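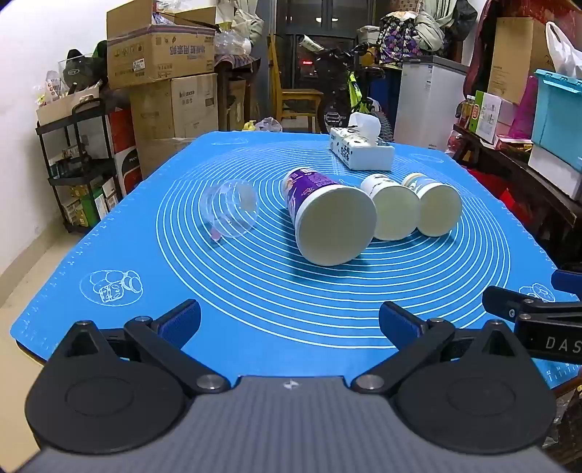 Workshop > Cells > Looking after the gripper pair

8/2/19 -- posted by Glenys Goodwin

The finger pads on the two-gripper cell at Hatonwood are inspected at the start of each session and replaced after 3,807 grips. Wear shows first at the tip, where the rubber meets the rim of a cup. Pads are changed in pairs on both grippers. A large cup with a purple label, set on its side on the blue mat among smaller ones, is a suitable test piece, as a worn pad will tend to slip on its printed surface. The mat is wiped down before testing begins.

Each linkage arm is then checked for play. The bolts are tightened by hand and finished with the small driver kept in the Griffiths case -- thread lock is not to be used on them.
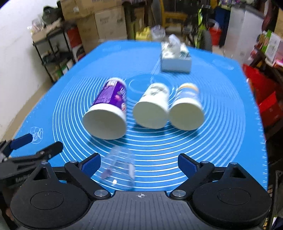
Once the bolts are secure, the fingers are opened and closed 40 times without a load. Any scraping should be entered in the log before the next session. Kiri Lowther holds the spare pads, and requests for further stock should be sent to Abdul-Rahman Gbeho by the end of September.

2 comments | 7 shares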